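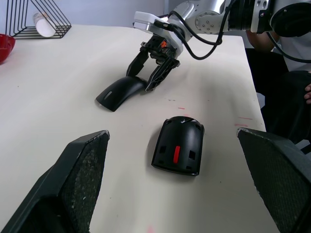
Checking grasp labels before you train

Stillora ships with an auto-labeler that marks every gripper close as a grasp. Don't trust it. On our two-arm set it gave us 1,271 grasps, and 266 of them held nothing.

1. Export the wrist stream and the finger widths to one folder.
2. Run the labeler with its defaults. Save the output, but don't train on it yet.
3. Pull 300 labels at random and check them by eye. Black parts between black fingers fool it most.
4. Raise the width threshold and run it again.

The docs promise the threshold tunes itself. Ours never moved. Set it by hand, for each arm.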